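Assembly news: the collar bench at the Parisi works

Since the start of the month the collar work at Parisi has been shared between people and a pair of small robot arms. Several readers at our other sites have asked what that means in practice, and whether the same thing is on its way to them. The following is where matters stand on 11/07/2019.

For those who have not worked in the section, the job is simple to describe. A metal plate comes to the bench with pegs fixed in its top face. A ring has to go over each peg and sit down flat. The plate is then checked and passed along to the next bench, where the cover goes on. It has been done by hand for as long as the Weda line has existed. The parts are small, the plates are heavier than they look, and the same movement of thumb and finger is repeated all shift. Sore thumbs and stiff wrists have been raised at the section meeting more often than any other subject, well ahead of the heating.

The company looked at a single large machine first. It would have needed a guard fence and a new floor, and it could only have handled one size of plate. Instead Gemine, who look after our other handling equipment, proposed a bench with 2 small arms that can be set up for a new part in a morning. The fingers are made of black plastic and can be swapped when they wear. The control software is called Dremix and runs on an ordinary computer beside the bench.

The section put forward its own list before anything was agreed. The main points were that no post would go as a result of the bench, that the people who already did the job would be the first to be trained on it, and that anyone could stop the arms without asking. All of these were accepted in writing and the paper is pinned up by the door.

Setting up took longer than planned. The first batch of plates was so shiny that the cameras had trouble finding the edges, and the lights over the bench had to be moved twice. The people who do the work by hand were asked to sit in for this, and several of the changes came from them. One was to mark the bench top so that a plate can be put down in the same place each time. Another was to have the arms come in from opposite sides. Two people have always worked across the corner of the bench on awkward plates, one steadying and one fitting, and it seemed sensible to start from there.
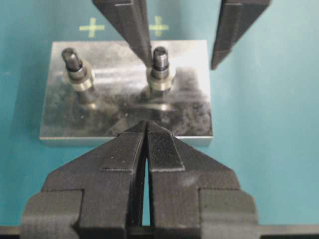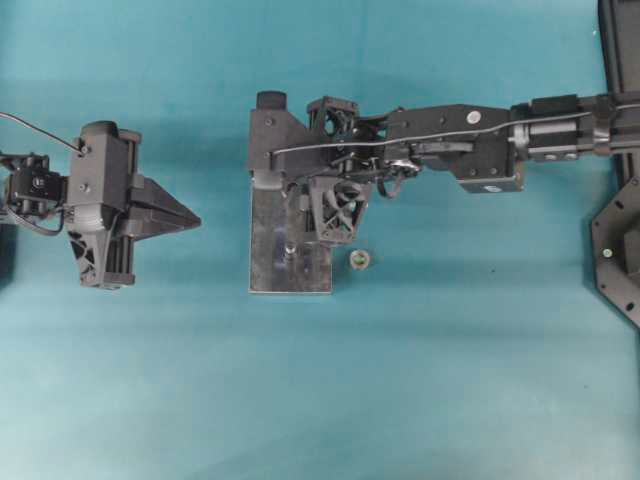
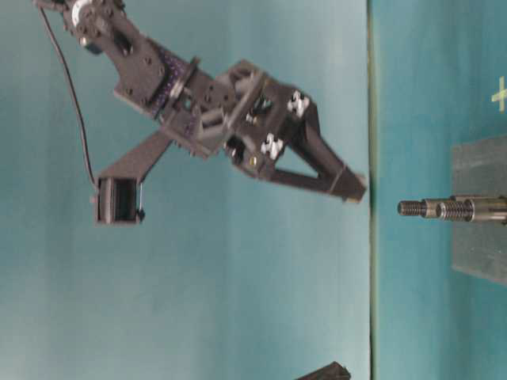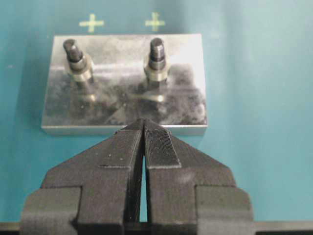 The bench top is teal in all four.

Will anyone lose their job because of the arms?

There are no job losses planned, and the agreement says that no post in the section will be cut because of the bench. Two people have moved from fitting to setting up and checking, on the same grade, and the rest of the section carries on with fitting by hand as before.

Day to day, the biggest change is in how the shift is divided. Under the old arrangement a person stayed on collars from the first bell until the meal break, and often went back to them afterwards. The rota now has 4 turns in a shift. One of them is spent at the arms, and the others are spent on hand fitting, checking and packing. Most people say they prefer the shorter turns. A few do not, and would sooner get into a rhythm and stay there. The supervisors have been asked to allow swaps where both people want one.

The turn at the arms is not a rest. The person on it puts the plates down, keeps the rings topped up, watches the fitting and takes off anything that has gone wrong. A ring that has gone on crooked can usually be lifted and tried again, but if it has been pushed down hard it will mark the peg and the plate has to go back. Spotting this early is the part that takes experience. New starters were tried on it in the first week and found it hard to tell a good fitting from a poor one, so the rule now is that a person must have done the job by hand before taking a turn at the arms.

The output is mixed so far. The target for the first full run was 2,000 plates and the bench finished 1,931 that passed the check. A person with a steady hand is still quicker on any single plate. The arms do better late in a shift, when people slow down. The section asked for it to be recorded that the bench figure includes plates that were put right by hand, and this has been done.

Noise was a worry before the bench came in. The arms themselves are quiet. The fan in the computer is the loudest thing about them and it has been moved under the shelf. There have been complaints about the warning tone, which sounds every time the bench is waiting for a plate. It has been turned down once already and there is a request in to replace it with a light.

Pay has not changed. The section's view is that setting up is skilled work and should be graded as such, and this will be discussed at the next pay meeting. The company has said it wants to see how much time is spent on setting up before it gives an answer. People on the rota are asked to write their setting-up time in the book by the bench, including the short jobs such as changing a finger or wiping the plates down, as these have been missed off in the past.

The cameras on the bench have been asked about as well. They are there for the arms to see the parts. The recordings are kept so that faults can be looked at afterwards, and they may not be used to time people or in any disciplinary matter. This is in the same written agreement as the point about posts. Anyone who would like to see what the cameras pick up can ask the supervisor to bring it up on the screen.

Training goes on through November. Each session is half a shift, in working time, and covers putting plates down, stopping and starting, clearing a fault and changing fingers. No knowledge of computers is needed. The session on setting up for a new size of plate is longer and will be run separately, once the first group has had some practice. The sheet for names is in the canteen. Night shift have pointed out that the first dates were all in the daytime, and an evening session has been added.

There is no decision yet on a second bench. The company has said it will look at the cover fitting next, and the section has asked to be in the room when it does. The covers are a different sort of job, with soft edges that have to be eased round by feel, and the people who do them doubt that the present fingers would manage. Anyone at that bench with a view on which parts of the work they would be glad to hand over, and which they would want to keep, should pass it to their section representative before the end of the month.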